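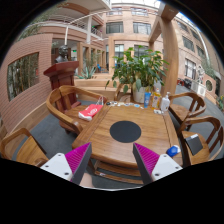 *The Claline with its jaws open, magenta fingers and all.*

I've been using the Claline hand gripper since January and I keep getting asked whether it's worth buying over the Gallby, so let me get it all down in one place. Short version: yes, mostly, if your job is picking up everyday stuff and recording how you did it. Long version below, with complaints!

My old Gallby has flat, stiff fingers. It's a good tool and I'd still reach for it if all I ever grabbed was boxes. Anything with a curve to it, though, and you end up squeezing way harder than you want to, and then the thing squirts out sideways and you're crawling under a chair to get it back. The Claline's ribbed fingers give a little when they meet something. I didn't expect to care that much about this and now I care about it a lot.

The wide round camera view took me longer. For the first week I kept misjudging how far away things were (everything past the fingertips looks farther off than it is) and I knocked over a good many bottles. What I've come to like is how much of the surroundings you get along with the jaws. When I go back through a clip I can tell where I was standing and what was on the table, and with the Gallby's narrow view I was forever guessing.

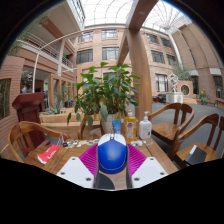
**Dumville, June 2020**

I'm now at 1,632 grabs on the same set of fingers, which seems like enough to have opinions. Small rounded things are where this gripper shines. Take a computer mouse: glossy on top, sloping every which way, a real pain with flat fingers. The Claline closes on the sides and I can lift it off the table without clenching my hand like I'm wringing out a towel. Pump bottles and dish soap are fine too as long as you go in low, under the shoulder of the bottle. Go in high and they tip.

Keys are still bad. Flat little packets are worse. The pointed tips help some, but you have to come almost straight down, and I miss more often than I'd like to admit. The Gallby wins this one easily, and if flat stuff is most of your day I'd save your money.

Other gripes, in no special order. The screws on the finger plates work themselves loose, so I check them before every session and keep the little driver in the cup holder of my Honda. A spare set of fingers is $42, and that stings when you're buying them twice a year (the manual says swap them every 1,000 grabs, and I've obviously ignored that). And it's heavy at the front! An hour in, my wrist starts talking to me. I take a break after each batch now and it's been better.

Setup was painless, at least. Plug in, open and close the jaws all the way so it learns its range, and you're going. The Gallby wanted me to redo its calibration every time I so much as looked at it.

Four stars out of five from me. I'd give it the last one if they fixed those screws and shaved some weight off the nose. I'm keeping the Gallby in the drawer for keys.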